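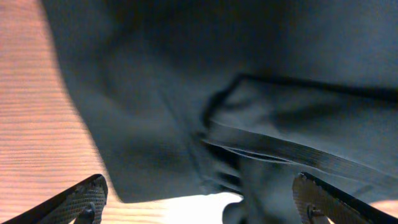 Fulluline is a side-scrolling puzzle platform game designed by Valentin Olteanu and published by Weltberg for Windows and Linux. The player controls a lamplighter named Tudose, who crosses the flooded city of Istholm by raising and lowering the water in its canals. The game was released in April and received its first major update, version 1.2, on June 28, 2025.

Gameplay

Fulluline is played from a side view. Tudose can walk, climb, swim for a short time and carry one object. He cannot attack. Most of the challenge comes from the water level, which the player changes by turning wheels found in each area. Raising the water lifts boats and barrels and opens routes to upper ledges, but it also puts out any lamp it touches. A level ends when every lamp in it is lit at the same time and Tudose reaches the exit gate.

Lamps use oil, which is collected from jars and shown as a bar in the lower left corner. The bar holds 300 units. Lighting a small lamp costs 5 units and the large harbor lamps cost more, depending on how high they stand above the water. Oil left over at the end of a level carries into the next one. If the player runs out, the level can be restarted from the last bell, and the oil total returns to what it was when the bell was rung.

Eels appear from the second district on. They follow light, so a lit lamp close to the surface will draw them away from a swimming route. Later levels add gulls, which steal carried objects, and tide clocks, which change the water level on a timer whether or not the player has touched a wheel.

There are no difficulty settings. An assist menu, added in version 1.2, lets the player slow the tide clocks, swim without a breath limit or show the water line a wheel will produce before it is turned.

Setting and story

Istholm is divided into five districts: the Ropewalk, Low Market, the Glass Yards, Customs and the Old Harbor. The game begins on the night after the sea wall has failed. Tudose has been left behind with his lamp pole and a list of streets. The story is told mostly through notes pinned to doors and through short talks with residents who have moved to their rooftops.

The notes concern a dispute over the sea wall between the harbor office and the district wardens. Players who read all of them before the final level receive a longer ending, in which Tudose may choose to leave the harbor lamp dark. The choice has no effect on the achievement for finishing the game.

Development

Olteanu began work on the game as a single-screen prototype about filling and draining a cistern. The prototype had no character, and the player moved the water directly with the mouse. Tudose was added after early testers said they lost track of which part of the screen mattered. The name Fulluline comes from a label in the prototype's code, "full_u_line," which marked the upper limit of the water.

The game uses an engine written by Olteanu for the project. Water is stored as a set of flat bodies joined by channels, with no simulation of individual waves. The ripples seen on the surface are a visual effect and do not move objects. An earlier version with moving waves was dropped when boats could not be relied on to stop in the same place twice.

Tamara Surdu joined later as artist and composer. She drew the backgrounds in layers so that each district could be shown at any water level without a separate set of artwork. The music follows the same idea — instruments are added as lamps are lit and drop out when they are flooded.

Version history

Version 1.0 contained the full story and a time trial mode. Version 1.1 fixed a fault in the Glass Yards that allowed Tudose to pass through a closed sluice while holding a barrel. Speedrunners had used the fault to skip most of the district, and it was kept in a separate legacy build.

Version 1.2 added the assist menu, controller remapping and a level editor. Levels made in the editor can be up to 200 tiles wide and may contain any object from the main game except the harbor lamp. Shared levels are identified by a short code entered from the title screen.

See also

Puzzle platform game
Side-scrolling video game
Level editor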